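Nasrallah 石臼挽き全粒粉(中挽き)

小麦粉 > 全粒粉・ライ麦粉 > Nasrallah

やっと入荷しました!棚に並ぶのをいちばん楽しみにしていたのは、たぶん店の私たちです。袋の口を開けたときの、炒った木の実と干し草のあいだのような香り。これを嗅ぐと、予定になかったパンをつい仕込んでしまいます。

Nasrallahは丘の斜面にある家族経営の製粉所で、今は二代目のイッサ・ニムリ(Issa Nimri)さんが石臼を回しています。注文が入ってから挽く小さな製粉所なので届くまでに日数はかかりますが、粉の若々しさは袋を開ければすぐに伝わってきます。ふすまも胚芽もそのまま残した全粒粉で、色は薄い麦わら色。ところどころに赤茶の粒が見えます。挽き目は中くらい、指でつまむとさらさらの中に少しだけざらっとくる、あの感じです。

味のこと

最初に来るのは香ばしさで、噛んでいるうちに甘みが出てきます。全粒粉にありがちな後口の渋みがかなり穏やかなので、これまで苦手だった方にもぜひ一度試していただきたい粉です。バターよりもオリーブオイルと塩、それから蜂蜜。この組み合わせは何度食べても飽きません。うちの朝食はここのところずっとこれです(たまに白いチーズものせます)。

使いかた

普段お使いの強力粉に混ぜるところから始めるのがおすすめです。強力粉500gのレシピなら、そのうち200gをこの粉に置き換えてみてください。全粒粉らしい風味がしっかり出て、それでいてふくらみもまずまず保てる、とても扱いやすい配合です。

水はいつもより多めに。ふすまが後からじわじわ吸うので、こね始めに少しゆるいと感じるくらいで大丈夫です。混ぜたら布巾をかけて、お茶を一杯飲むあいだ休ませてください。戻ってくると生地の表情がすっかり変わっていて、毎回ちょっと感動します。
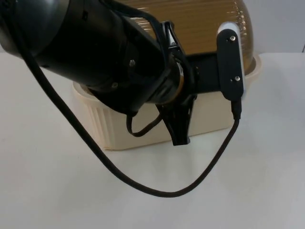 休ませた生地は、手を濡らして端から持ち上げ、向こう側へ折りたたみます。これを間をおいて何度か繰り返すだけで、強くこねなくても十分につながります。力を入れてこねるとふすまが生地の膜を傷めやすいので、この粉に関しては気長なやり方のほうが断然いい結果になりました。

時間に余裕があれば、冷蔵庫で24時間の低温発酵をどうぞ!香りがぐっと深くなり、焼いたときの皮の色も変わります。急ぐ日は室温で普通に発酵させても、もちろんおいしく焼けます。夏場は発酵が速く進みます。8月に届いた最初の袋では、油断して見事に過発酵させました。粉の酵素がよく働いている証拠だと思うことにして、平たくのばしてフォカッチャにしたら、これがまた好評で……。ローズマリーと粗塩だけで十分です。

パン以外にも

薄焼きのクラッカー、スコーン、パンケーキ、どれも向いています。薄力粉と半々で焼いたショートブレッドは、ほろほろの中に粒の歯ざわりが残って、コーヒーがどんどん進みます。常連のフサム・マジャリ(Hussam Majali)さんはカレーのとろみづけに使っているそうで、真似してみたらルウに香ばしさが加わって驚きました。から炒りして使うのがコツとのことです。

焼いたパンの置き場所

この粉のパンは、焼いた当日よりも翌日のほうが味が落ち着きます。完全に冷めてから切るのが鉄則で、温かいうちに切ると中がねちっとします。わかっていても待ちきれないのですが!

保存は常温ならパンケースが便利です。乾燥をほどよく防いでくれて、出しっぱなしよりずっとしっとり感が続きます。皮のパリッとした感じを残したい場合は、紙袋に入れてからケースへ。内側にパンくずがたまるとかびの元になりますから、次のパンを入れる前にさっと拭いて、よく乾かしておきましょう。常温で置くのは2日までを目安にして、それ以降に食べる分は早めに切り分けて冷凍してください。凍ったままトースターに入れれば、ほぼ焼きたての香りが戻ってきます。冷蔵庫はパンが硬くなりやすいので、あまりおすすめしません。
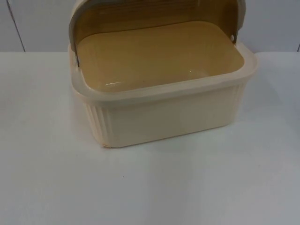

クリーム色系のプラスチック製パンケース。ふたを開けたところ。

粉そのものの保存

胚芽の油分を含むため、白い小麦粉より風味が変わりやすい粉です。開封後は袋の空気を抜いて密閉し、冷蔵庫か冷凍庫へ入れてください。冷凍しても固まりません。使う分だけ先に出して室温に戻しておくと、生地の温度が安定します。

商品情報
名称:小麦全粒粉(中挽き、石臼製粉)
原材料:小麦
製粉:Nasrallah
内容量:1kg、クラフト紙袋入り
保存方法:直射日光と湿気を避け、涼しい場所で保存。開封後は要冷蔵
アレルギー表示:小麦
用途:食パン、田舎パン、平焼きパン、焼き菓子

お客様の声

「いつもの山食に混ぜました。トーストしたときの匂いで家族が起きてきます。前回は水が足りなかったようで少し詰まりましたが、今回は増やして大成功でした」(Jad Fakhouryさん)

「粒の残り具合が好みです。もっと粗いタイプも入れてほしい」(Bilal Obeidatさん)

粗挽きのご要望、ほかの方からもいただいています。ニムリさんに相談中で、試し挽きの袋が届いたら真っ先に焼いてみるつもりです!

発送について

粉の鮮度を優先して少量ずつ仕入れているため、品切れの場合は次の製粉までお待ちいただくことがあります。再入荷のお知らせをご希望の方は、商品名の下のボタンからご登録ください。ほかの粉や道具との同梱も承ります。袋の折り口に粉が付いていることがありますが、品質に問題はありません。

関連商品
Nasrallah ライ麦全粒粉
Trernuvier 発酵かご(丸型)
Tramora 麻のパン布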